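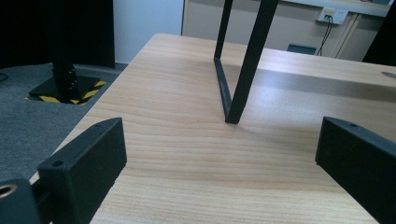 Figure 3. View from the camera of the Zumier hand-held gripper, with the open fingers in the foreground and the lower part of a black metal frame on the table.

Use of the kit on large and thin objects

The tests in the previous section were made with small objects which fit completely into the camera view. In the present section we examine how the Zumier kit behaves when the object is larger than the view and when the part to be grasped is thin. For such work the buyer of the kit needs to know two things: whether the operator can place the fingers correctly, and whether the recorded images contain enough information for a later use of the data. The supplier, Proltetti, offers the kit mainly for table work with household objects, and the manual does not exclude furniture parts. It gives no separate advice for them.

All recordings of this section were made in our laboratory at Trenville by three operators. Two of them had used the kit in the earlier tests. The third operator had no previous experience and received only the introduction which is included in the delivery. This introduction takes 30 minutes if all its exercises are followed. We did not shorten it, although some of the exercises concern the charging of the unit and the copying of files, and could be read alone.

Field of view

Figure 3 shows the typical situation. The frame is made of thin square-section tubing and continues above the upper border of the image, so only its lower portion is visible to the camera. What remains in the view is the corner where a bar on the table and a slanting bar meet. From this image alone, a person who has not seen the object before would have difficulty to say what the complete object is. We consider this the most important limit of the kit for furniture work. The camera is fixed to the gripper and it looks where the hand looks. When the hand comes near to the grasp point, the detail becomes better and the context becomes smaller.

The operators solved this in different ways. Taras Stasiv began every recording with the gripper held far back, so that most of the object was in the view, and approached from there in one slow movement. Paraschiva Avram preferred to begin near the table and to lift the gripper once before the grasp. Both methods are possible with the kit. For the learning of a policy from the recordings we recommend the first, as the order of the images is then always from far to near and the recordings are easier to compare with each other. It would be useful if the manual described one fixed starting position.

The position of the fingers in the image is a good point of the design. They enter from the two lower corners and leave the middle free, and with the fingers open the tabletop between them can be observed. An operator can therefore judge the gap and the target in the same image. The bevelled edges of the fingers remain readable against a light table, even if the fingers themselves are matt black. Against a black object the situation is less comfortable. When a finger passes in front of a black tube, the border between the two is weak, and our segmentation tool, Raptis, joined them into one region in a number of recordings. We corrected these by hand. Fingers in another colour are not offered at present, and we have asked Proltetti whether this could be changed. A strip of coloured tape on the side of each finger helped in our trials, but it became loose after some use and we cannot recommend it as a permanent solution.

Grasping of thin bars

The fingers are rectangular blocks and their inner surfaces are flat. For a flat box or a cup handle this is sufficient. For a thin square bar the result depends strongly on the angle. If the faces of the fingers are parallel to two faces of the bar, the grasp is stable. If the gripper is turned, the fingers touch the bar only with the edges of the tube, and the bar rotates when the load is lifted. The operators feel this rotation in the hand and correct it without thinking. A robot arm which repeats the recorded motion does not have this feeling, and for this reason we asked the operators to stop and begin again when a rotation occurred, instead of correcting it during the lift.

The screw holes in the fingers permit the mounting of other contact surfaces. The kit contains a pair of soft pads, and the improvement with them on painted metal was clear to all operators. The pads are changed with a small key, which is also delivered. We would prefer that the pads are mounted from the beginning, because the new operator did not know of them until the second session.

The supplier gives 800 g as the greatest load for comfortable use and 1000 g as the limit of the fingers. In our experience the first value is realistic for compact objects only. With a long frame the centre of mass is far from the grasp point, and the wrist of the operator becomes tired before the limit of the fingers is of any importance. The manual should make the difference between weight and moment more clear.

Arrangement of the workplace

The kit does not need a special room, and this is one of its advantages in comparison with teleoperation systems. Our table stands on grey carpet near a wall with a socket, and ordinary room light was used for all recordings. A smooth table with a slight gloss produces a broad bright band in part of the image. This band moves when the gripper moves, and we first feared that it would disturb the tracking of the camera position. We found no such effect. The wood grain appears to give the tracking enough texture, although a test on a plain white table would be necessary to confirm this.

Objects behind the table are more of a problem. The camera sees far beyond the working area, and cables, boxes and wall parts come into many of the images. Evdokia Fragkou, who prepared the data, proposed to keep the background unchanged during one session and to change it on purpose between the sessions. We followed this proposal. In this way the background is not mixed with the operator or with the object as a cause of difference in the data. Marking tape on the floor is also advisable wherever equipment stands beside the table, as an operator who watches the fingers does not watch the feet.

Remarks of the operators

After the sessions, Rochelle Hapeta collected the remarks of the operators in short interviews. The weight of the unit was judged acceptable for about an hour of work with pauses. The trigger was judged too stiff for small openings of the fingers. The operator without experience stated that the grasp itself was easy to learn and that the difficult part was to keep the target inside the view until the fingers had closed. The same difficulty was mentioned by Stasiv, with the addition that he often placed the gripper lower than necessary when the upper part of the object could not be seen.

For laboratories which intend to record furniture parts we consider the Zumier kit usable under the conditions given above. A second camera with a fixed position would remove most of the difficulties with context. The recording software accepts such a camera, but the synchronisation must be done by the user, and the procedure we have used for it is described in the appendix written by Paraskevi Sfakianakis.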